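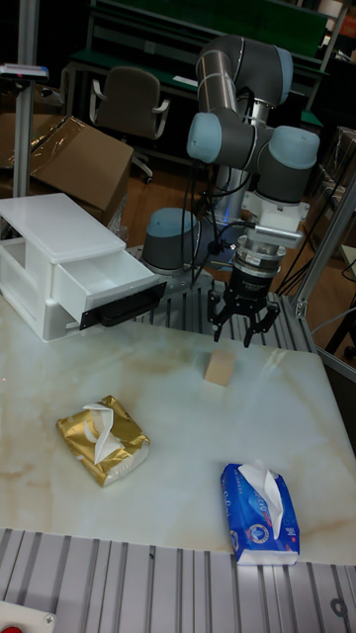
## Notas da oficina: a célula 3 volta ao serviço

Em setembro a célula 3 ficou parada durante nove dias. Várias pessoas perguntaram o que se fez nela e por isso escrevo este resumo para o boletim. Peço desculpa por algum erro de português; o Rhun James leu o texto antes e corrigiu os piores.

O problema começou com a garra. Quando o braço descia para pegar uma peça pequena, os dois dedos chegavam um pouco desviados para um lado. No início pensámos que era a calibração da câmara e repetimos essa calibração duas vezes, sem resultado. Depois o Lorne Perron desmontou o adaptador preto que fica entre o suporte branco e a garra e viu que um dos parafusos já não tinha aperto. A rosca estava gasta. O adaptador novo foi encomendado à Redau e chegou em cinco dias. Enquanto esperávamos, aproveitámos para fazer a manutenção que estava atrasada desde a primavera.

### Cabos

Os cabos do punho foram presos outra vez ao longo do braço, até à base. Na montagem anterior estavam demasiado esticados junto do cotovelo e, com a última junta rodada até ao fim, puxavam pelo conector. Agora há folga. Quem mudar a ferramenta deve verificar essa folga com a mão, com o braço parado, e só depois fazer um movimento completo a velocidade baixa. Por favor não usem abraçadeiras de plástico muito apertadas. Usem as de velcro, que estão na gaveta da bancada verde.

### Base e mesa

Os parafusos da base foram todos reapertados na plataforma de alumínio. Dois estavam frouxos, mas não encontrámos marcas de deslocamento. A placa branca com desenho de mármore continua a ser a superfície de trabalho. Foi limpa e nivelada de novo. Como é brilhante, os reflexos mudam bastante conforme a hora, e à tarde a deteção dos objetos é pior. O Rhun quer experimentar uma placa mate da Surkeck. Ainda não há decisão.

### Os objetos de teste

Depois da reparação voltámos ao conjunto habitual: o cubo pequeno de madeira, os dois pacotes de lenços (o dourado e o azul) e o móvel branco de gavetas, que fica na parte esquerda da placa. Cada um serve para uma coisa diferente. Com o cubo vê-se logo se a garra está centrada, porque um dedo toca antes do outro quando há desvio. Nos lenços interessa a força de fecho. Se for demasiada, o pacote deforma-se e o lenço sai rasgado. O pacote dourado é mais difícil para a câmara por ser metalizado, e peço que não seja substituído por outro mais fácil só para os números ficarem bonitos.

A gaveta de cima é o teste mais exigente. A garra tem de agarrar a pega preta e puxar em linha reta. Com o adaptador antigo, a gaveta encravava no meio do caminho em muitas tentativas. Deixem o móvel com a frente aberta virada para o mesmo lado, senão é preciso ensinar os pontos outra vez.

### Resultados

Fizemos 115 ciclos com o adaptador novo, misturando os quatro objetos. Houve 3 falhas: duas no pacote dourado, que a câmara não encontrou, e uma na gaveta, quando a pega escapou. Com o cubo não houve nenhuma. A garra foi recalibrada aberta e fechada, e os valores estão no caderno da célula, na página marcada com fita. O Lorne acha que a força no pacote azul ainda pode baixar um pouco; ele vai tentar quando tiver uma manhã livre.

### O que fica pedido a quem usa a célula

- Antes de ligar, confirmar que o botão vermelho, no painel branco, funciona e está desbloqueado.
- No fim do turno, deixar o braço recolhido por cima da mesa, com a garra aberta e sem peça.
- Verificar o aperto do adaptador uma vez por mês com a chave dinamométrica. O valor está escrito no caderno.
- Não pousar ferramentas na calha de alumínio da frente.
- Anotar qualquer ruído novo nas juntas, mesmo pequeno, com a hora e o programa que estava a correr.

O adaptador velho está guardado na minha mesa para quem quiser ver a rosca. Temos também um adaptador de reserva, que é da mesma encomenda e serve igualmente na célula do projeto Eltden.

A caixa de cartão atrás do móvel de gavetas e as que estão junto da estante metálica são para arrumar ainda este mês. Se alguém precisar de cartão ou de plástico de embalagem, pode levar, mas avise primeiro o Lorne.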